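Open day at the Gastier tableware works, Bragança

14 comments | 37 shares

I have wanted to get inside the Gastier works ever since I bought one of their soup bowls at a flea market and then spent an entire winter eating everything out of it (soup, cereal, a fried egg once). So when I saw they were opening the doors for a day in October, and that we would be passing through Bragança that same week anyway, I signed up before I had even asked my husband. He came along. He likes a kiln.

The works sit on the edge of town, past the tire place and a long wall with fig trees hanging over it. We walked from our room, uphill the whole way, and I would not do that again in those shoes. There is parking, for anyone with more sense. The gates opened at nine in the morning and by half past there was already a line for the coffee stand, run by a little bakery called Skinda that had brought down trays of warm chestnut cake. I had two pieces. I'm telling you this first in case you only read the first part.

You get a paper wristband at the gate and a map. The map is not great. It has the casting hall and the glaze room the wrong way around, so half of us started at the end and worked backward, and one family I kept bumping into never did find the mold store. Groups go in every 15 minutes with a guide, and in between you can wander the parts that aren't roped off, the long hallway, the display rooms and the offices at the front.

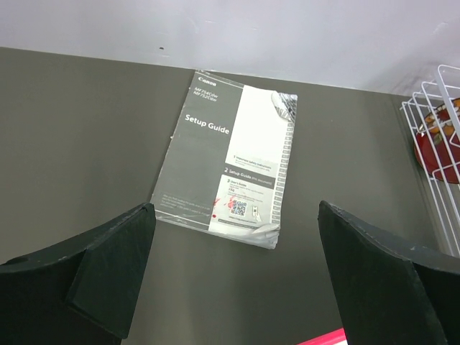 Our guide had worked there her whole adult life, first on the casting benches and then in decorating, and she talked fast and switched between Portuguese and English in the middle of sentences, and I could have listened to her all day. She started us with the clay. It arrives in dusty blocks and gets mixed with water until it's about as thick as pancake batter, and then it's called slip. They pour it into plaster molds and wait. The plaster drinks the water out of the slip from the outside in, so you get a skin of clay all around the inside of the mold, and when the skin is thick enough they tip the rest back out and use it again. That's how you get a hollow teapot. I have owned teapots for thirty-odd years and never once wondered!

Plates are different. Plates get pressed. A lump of clay goes onto a spinning form, a shaped head comes down on it, and a few seconds later there's a plate with a foot ring and everything. Then a person with a wet sponge goes around the edge. The sponge part is harder than it looks. They let a few of us try on rejects and I took a bite-shaped chunk out of mine immediately. The woman next to me did a perfect one and was very modest about it, and I was a little annoyed for the next room and a half.

The mold store was my favorite. It's a long, cool, low building with shelves to the ceiling, and on the shelves are the plaster halves of everything they have made for decades, tied together with strips of old inner tube. Numbers in pencil on the ends. Our guide pulled out a gravy boat mold shaped like a fish and said it sold terribly, and three people asked if they could buy one. (No.) The plaster wears out, by the way. After enough pours the detail goes soft, like a bar of soap, and they have to make a new mold from the master. I asked if my flea market bowl might be from a tired mold, as the little leaf on the side is pretty blurry, and she said very likely, and that some collectors look for the crisp ones and some don't care. I don't care. I did go home and squint at the leaf, though.
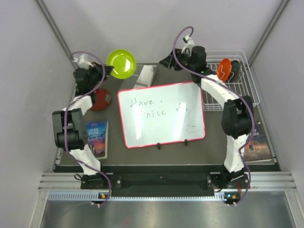 Lime-green plate on the dark gray tabletop.

Then the glaze room, where you have to stay behind a yellow line and the floor is slippery in a way that made me walk like a penguin. Everything in there is the wrong color. The glaze that comes out a deep bottle green goes on a dull pink, and the one that fires to brown goes on looking like milk. They keep a board of fired test tiles by the door with the bucket numbers next to them, otherwise I imagine you'd go crazy. Their big seller now is a line called Skalora, very plain, wide rims, dark glazes that break lighter where they run thin over an edge. I had thought I liked the old patterned stuff best, and I do, but I stood in front of the Skalora shelf for a good long while doing math about suitcase space.

The big kiln was running. You can't see much, a long brick tunnel with rails going in one end and carts creeping out the other, and a control panel with a readout that said 1143 when we went by. Celsius, so go ahead and be impressed. My husband stood there reading that panel until the next group came up behind us and we had to go find ours. It was warm enough near the exit end that people were taking off their jackets, and a small boy asked very loudly if you could cook a pizza in there, and the guide said yes, for one second.

After the kiln comes sorting, and I found this part kind of stressful. A row of women sit at a long bench and pick up each piece, look at it, turn it, and tap it. A good one rings. A cracked one goes clunk, even if you can't see the crack. They had us close our eyes and guess, and by the fourth or fifth tap you do start to hear it. Pinholes, warps, a fingerprint in the glaze, a speck of iron, all of that goes to seconds. The standards seem very strict to me. I was handed a saucer and told it was a second and I never did find what was wrong with it. 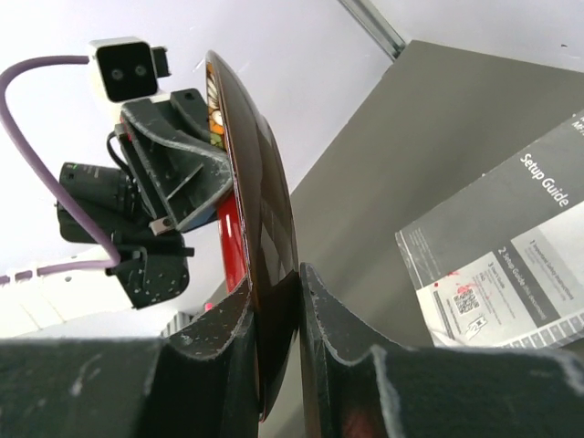 Almost edge-on, with the light on its rim.

Seconds are sold in the factory shop, and now we get to the reason a lot of people had come. Our guide guessed roughly 300 visitors by lunchtime and I think most of them were in that shop at the same time as me. It's one room with crates on the floor, you dig through straw and newspaper, and elbows are involved. I came away with four Skalora dinner plates in the very dark brown, a lidded sugar bowl with no lid (cheap!), and a butter dish for my sister that I have since decided she doesn't need. They wrap everything in old newspaper and they wrap it well. All of it made it home in our carry-ons, in between sweaters.

A few practical things if you're thinking of going next time:

Wear shoes you don't mind getting chalky. Mine are still a bit white in the seams.

The upstairs drawing office has its own sign-up sheet by the gate and it fills early. We missed it. A man coming down the stairs told us they had the old pattern books out, all hand-painted, so yes, I'm sore about that.

Bring cash for the cake. The factory shop takes cards but the card reader was having a bad day, so maybe bring cash for that too.

There's a bench out back under a walnut tree where the workers eat lunch, and visitors are welcome to use it. We sat there until about two with our last piece of chestnut cake and a bag of plates between our feet, and then took the downhill walk back into town - much better in that direction - and had trout for dinner at a place by the river. I turned the plate over to check the bottom before the food came. Gastier. Of course I showed the waiter.

14 comments
37 shares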